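Speaker notes: Care and Setup of the Hand-Held Gripper, Listunness Workshop
Mondley Technical Services, maintenance session
Wednesday, January 16, 2019

Slide 1. Scope
Welcome the group and state that the session covers one tool only: the two-finger hand-held gripper used at the phone case bench. The arm cell at Marnow has its own session in June. Questions on recording software should be held for the afternoon.

Slide 2. Where the tool stands today
The Listunness unit has completed 626 grasps since its last full service. The service interval is 500. Staff are asked to read the log sheet before a shift begins and to stop at the interval, even when a batch is unfinished.

Slide 3. Finger faces
The fingers are matte black blocks with flat inner faces. Both faces must meet the case squarely on its side walls. Clear cases show wear on the faces sooner than dark ones do, as rub marks are easy to see on the rim.

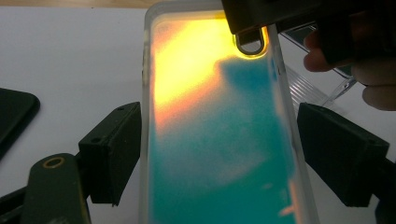 Wipe both faces with a lint-free cloth at the start of each shift. Do not use solvent. If a face has a nick that can be felt with a fingernail, replace the pair. Single fingers are not issued from stores.

(Pause. Pass the worn pair around the room.)

Slide 4. Screws and inserts
The arms carry brass threaded inserts. These are pressed into the black parts and will turn if a screw is overtightened. Use the short driver and stop when the head seats. An insert that turns is reported to the Biswas bench and is not glued in place by the operator.

Remind the group that the linkage screws are small and are checked separately. Last year's loose finger reports were nearly all traced to the linkage. The fingers themselves had been changed several times before this was found.

Slide 5. Grip check
Close the gripper on the test phone in its case, hold it at an angle, and wait 7 seconds. The phone should not creep between the fingers. Repeat with the phone turned end for end.

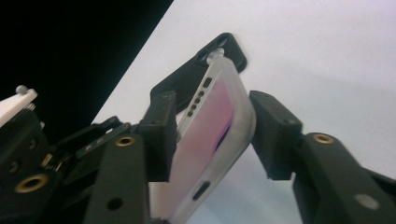 A tool that fails the check twice is tagged and set aside. Record the failure on the log sheet with the type of case used. Frosted and clear cases are listed on separate lines, and the two should not be combined.

Slide 6. Spare parts
Stores holds finger pairs, screws and inserts. Almost 80 linkage screws were used last year, well above plan. Please return removed screws in the marked bag so that they can be inspected.

Slide 7. Practical
Move to the benches. One tool per pair of attendees. Collect log sheets before the break.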